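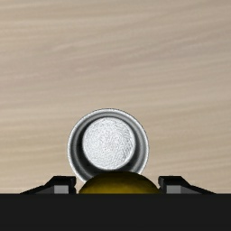
Round metal cup on a light wooden surface, seen from directly above (computer rendering).

Remnant advertising

Remnant advertising is ad space that a publisher or station couldn't sell at full price and lets go cheap at the last minute. You'll also hear it called leftover space, unsold inventory or, at the small paper where I started out, "the fill." I've bought it and sold it, so this article leans on what I've seen from both desks.

How it works

A newspaper page has to be filled by press time, and a radio break has to run its full length. If the sales team comes up short, there's a hole. The station can plug it with a house ad or a public service spot, or it can call somebody who has agreed to take whatever is going. That somebody pays a lot less than the rate card — sometimes a quarter of it — and in return gives up nearly all say over when and where the ad runs.

The usual setup is a standing order. You send over finished ads in a few sizes, set a top price, and wait. When I was buying for Garrido, a mattress store chain, we had 4 print sizes on file at every paper we dealt with. Some weeks we ran in all of them and some weeks we didn't run at all, and you do get used to it (the store managers never did).

Pricing

Prices move around a lot. A seller with a big gap on Thursday afternoon will take an offer that would have been laughed at on Monday. The lowest I ever paid was $873 for a full page in a regional weekly, the last issue in December, when most of the regular advertisers had already spent their budgets. I still have the tear sheet!

Sellers worry about their regular customers finding out, and I don't blame them. If a car dealer pays full rate all year and learns that the mattress people got the same page for peanuts, that's an ugly phone call. So most deals come with a rule that the price stays private, and a lot of papers won't sell remnant space to anyone who has paid full rate in the past 30 days.

Middlemen

Brokers buy leftovers in bulk and split them up. Avirer did this for radio and Kuso for billboards, and I used both. Billboards are a slightly odd case: an old poster often just stays up until the next paying customer comes along, so a remnant buyer might get extra weeks for free. Kuso called that "override" on its invoices and listed it at zero dollars.

Corinne Blackwood, who ran the radio desk at Avirer, wanted every spot delivered at both 30 and 10 seconds. The short ones cleared far more often. I fought her on it for months and then gave in — she was right.

Who it suits

Anything you can sell on any day of the year does fine. Mail order, insurance, vitamins, mattresses. It's a poor match for a weekend sale or a concert, where an ad that turns up on Tuesday is money down the drain. Charities do well too. Kindasness, a pet adoption group, ran almost entirely on unsold space, some of it donated.

Online

Web publishers have the same problem with many more holes to fill, and most of theirs goes through ad networks and automated auctions. I've only dabbled in that side, so see the separate article on ad exchanges.

Last updated 21 Apr 2014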